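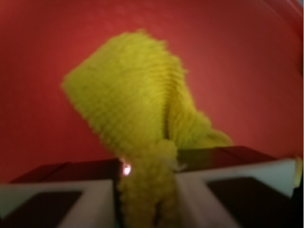 Vulik Countertop Dishwasher Review: Two Months In

By Rhona Aitken

I have been promised a lot by kitchen appliances. The bread machine was going to end store-bought bread. The pressure cooker was going to end takeout. So when the Vulik arrived, with a card in the box congratulating me on the end of washing by hand, I put the card in the recycling and went looking for the drain hose.

The Vulik is a small dishwasher that sits on the counter. It doesn't need a plumber. You can pour water into it from a pitcher or hook it to the kitchen faucet with an adapter, and the dirty water leaves through a hose that you hang over the edge of the sink. I paid $347 for it at Dondemero with my own money, on sale, and the sale has been running the whole time I've owned it, so make of that what you like.

I rent. The kitchen was last redone at a time when people thought one drawer was enough, and there's no space under the counter for a regular dishwasher. There are two of us most of the week and three when my daughter is home. That's the household this was tested in. If you cook for six, you can stop reading and save yourself some time.

Setting it up

The quick start sheet has pictures and no words. The full manual has words and hardly any pictures, and the two don't agree about which way the faucet adapter goes on. The manual is right. I found that out by following the sheet first and spraying the window.

After that it took me half an hour, most of it spent hunting for a washer that turned out to be already seated inside the adapter. The machine is heavier than it looks and the box has no handholds. Get someone to help you lift it.

Measure before you order. The dimensions on the Vulik website are for the cabinet alone. They leave out the hoses, which stick out of the back and don't like to bend, and they leave out the door, which drops forward and needs clear counter or open air in front of it. My counter is standard depth and with the hoses at the back the front feet sit close to the edge. It hasn't moved. I still look at the feet every time I walk past.

Height is the other thing. Mine slid under the upper cabinets with a little to spare, but the door lets out a good cloud of steam at the end of the hot cycle, and the underside of a painted cabinet is a bad place for steam to go. I now pull the machine forward before I open it. The manual suggests this on the next to last page, after the warranty.

How it washes

Better than I expected, and I say that through my teeth.

Ordinary plates come out clean. Glasses come out clean, and clearer than I get them by hand, though we have soft water here and I can't speak for anyone who doesn't. Coffee mugs with a day-old ring came out clean on Normal. Forks are fine as long as you don't nest them.

Baked-on food is where the story changes. I put a small lasagna dish through on Heavy and it came back with its corners exactly as I'd sent them in, only shinier. I ran it again. Same corners. The website has a video of what looks like the same kind of dish coming out spotless, and I'd love to know how long that dish had been soaking before anyone turned the camera on.

Oatmeal is bad too. If you rinse the bowl first, it's fine, but if I'm standing at the sink rinsing the bowl I've done most of the job. Egg on a plate, same thing. Rice sticks to the filter and then you get to pick it out with your fingernail.

Plastic containers get clean and stay wet. The drying part of the cycle is a fan, and the fan does what it can. Anything with a lip holds a puddle. I've taken to tipping things out and leaving them on a dish towel, so the dish towel is still on the counter every evening, the same as before I owned a dishwasher.

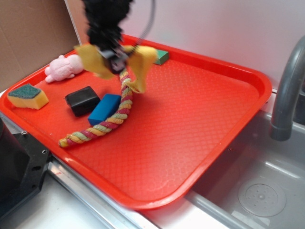

A red-orange plastic tray on a white countertop. The floor of the tray has a fine crosshatch texture.

What fits

Vulik says it holds a full load for a family, and doesn't say whose. Our dinner plates fit, but only in the back slots, and only if nothing tall is on the left where the spray arm needs room. Wide pasta bowls are hopeless. A regular saucepan goes in if you give up most of the plates. A skillet with a long handle does not go in at all, so the skillet gets washed by hand, and once I'm washing the skillet I've got hot water and soap going and I tend to do the saucepan as well.

Cutting boards and trays depend on size. Small ones stand up along the side. Anything you'd carry dinner to the couch on will block the door, so measure yours if that matters to you.

What it does hold nicely is the stuff that piles up over a day without anyone cooking: cereal bowls, mugs, sandwich plates, the knife that had peanut butter on it. One load in the evening covers that. If the company sold it as a machine for that job, I'd have no complaint about capacity.

Noise and time

The Normal cycle runs past two hours. Quick is a lot shorter and skips the drying, and I'd only trust it with glasses. Heavy goes on long enough that I started it once after dinner and it was still draining when I went up at 11 p.m.

It isn't loud, exactly. There's a swish, then a hum, and then the drain pump, which sounds like someone finishing a milkshake. The kitchen opens onto our living room and we turn the TV up when the pump runs. My husband says he no longer hears it. I do.

The beeping at the end is another matter. It beeps at the finish and then repeats at intervals until you open the door, and there's no setting to turn it off. I wrote to customer service. They replied quickly and politely to tell me that the beep lets me know the cycle is complete.

The app

You don't need the app. You can press the buttons on the front and live a normal life. The app will tell you the cycle is done (see beeping, above), and it will offer you detergent. It asked for my location, which I declined, and it has asked three more times. I deleted it in the second week and haven't missed it.

Detergent

Vulik would like you to buy its own tablets. The manual says other brands "may affect performance," and I suppose they may. I used up the sample pack that came in the box and then went over to Leckie powder from the grocery store, measured with a teaspoon. I saw no difference in the plates or the glasses. The powder costs less per load, and you can use half as much when you're only doing mugs, while a tablet is a tablet.

I did try Classide, the liquid one, for a week. Too many suds. Some came out from under the door. I'd stay away from liquids in general with a tub this small, and the manual agrees with me for once.

About that 500

The box says the Vulik is "tested to 500 cycles." It's in a gold circle and it's meant to comfort you. Do the math first. At one load a day, that gets you to a year and a half, minus a few weeks. I asked customer service whether 500 was the number where they stopped testing or the number where something broke, and got a reply that thanked me for my interest in quality. The warranty is for one year.

It may well last a decade. My mother's toaster did, and it cost next to nothing. But I've owned mine for two months, and any reviewer who tells you a machine is reliable after two months is guessing.

So far, one thing has gone wrong. The lower rack has a plastic clip on each side and the left one popped off when I pulled the rack out full. It snapped back in, and it has popped off twice since. A spare set is sold on the website, with shipping that costs more than the clips.

Does it save water?

The box says it does, compared with washing by hand. Compared with whose hand, it doesn't say. I wash in a basin with the tap off, the way I was taught, and I'd be surprised if this machine beats me by much. If you leave the faucet running the whole time, it probably beats you easily. I didn't meter it, so I'm leaving the question open, and I'd ask the people who print these claims to do the same.

Our electric bill went up a little. We also had a cold month, so I can't pin it on the Vulik.

Cleaning the thing that cleans

The filter needs rinsing every few loads. It twists out easily and goes back in with some swearing. The door seal collects a line of gray muck along the bottom that the cycle never reaches, and I wipe that with an old cloth when I remember. Skip it and the tub starts to smell like a vase. A run with nothing in it but white vinegar cleared that up for me.

If you fill it by pitcher, the opening on top has a cap that's easy to lose. Mine has been behind the toaster more than once.

Should you buy it?

At the full list price, no. At $347 I'd say maybe, if you rent, there are two of you, your plates aren't huge and you have the counter to give up. That last one is the real cost. I lost the only stretch of counter where I used to roll out dough, and I think about it more than I think about the money.

If you have the room and the landlord's permission, a slim built-in model would wash better and hold more. If you mostly cook in big pans, keep your sponge.

I'm keeping mine for now. I went back and forth over it right up to the end of the return window, and what decided it was coming down in the morning to clean mugs. I'll update this page if it makes it to 500, or if the clip goes for good.

Pros: cleans everyday dishes and glasses well, no plumber, works fine with cheap powder
Cons: weak on baked-on food, poor drying, beeps you can't turn off, rack clip, takes over the counter
Bought at: Dondemero
Paid: $347
Rating: 3 out of 5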